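Chapter 3: Who Owns a Sign?

Every sign language has a dictionary problem. Print one and somebody in the next town will tell you, with great patience, that you have BREAD wrong.

The Moswood School for the Deaf opened with 305 pupils and a firm rule against signing, which the pupils obeyed in the classroom and nowhere else. By the time the rule was dropped, the dormitories had a full vocabulary, including several unflattering signs for the rule. Rinton, up the river, had built its own. Graduates of the two schools married each other and have been arguing about the word for Tuesday's soup ever since.
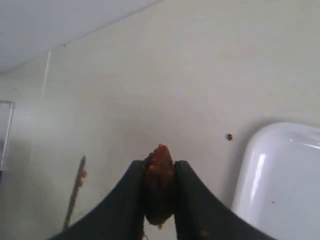 Fig. 3.1. A small brown piece of food held between two dark gripper fingers.

The Zoëga word list, the first serious attempt to record both varieties, ran to 3,060 entries. Its compilers could hear, meant well, and left out nearly all the jokes. Deaf readers at Ferkmont sent back corrections to up to 1,000 of them. In this chapter we look at what those corrections were about, and why so few concerned the hands. Most were about the face.

Last updated: Jul 14, 2019

Comments

My grandmother signed Rinton style all her life and would have corrected more than that.

Is the Zoëga list still in print? Our library's copy stops at M.

Please keep the dormitory signs in the next edition. My students read that page first.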